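Kaleck (planning software)
3 min read

Kaleck is a motion planning and task sequencing package for tabletop robot arms, maintained by Grulbridge. It takes a goal such as "binder in organizer", picks a grasp, then searches for an arm path that clears everything else on the table. Written mostly in C++, with Python bindings. Last stable release 5 July 2021.

Test scenes are rendered in simulation - a desk organizer, upright binders, a mug. 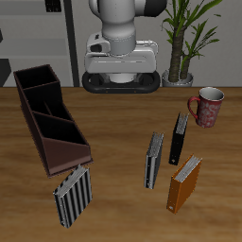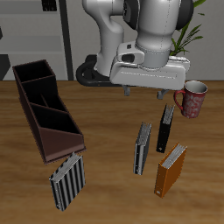 Upright binders are hard for the planner. Narrow gaps, thin grasp faces, and a small bump can knock one over. Kaleck samples 600 candidate grasps per object and drops any where the fingers would hit a neigbor. Remaining ones go to the path search, which gives up after 8 seconds and asks for a new grasp.

Perception is seperate. Object poses come from a module called Quispe, or straight from the simulator when only the planner is being tested.

Older versions used a fixed grasp table - removed in December, scene files from before then need converting. The Fullumeck benchmark set has 513 layouts in 3 difficulty levels. Support for two arms is planned, no release date given.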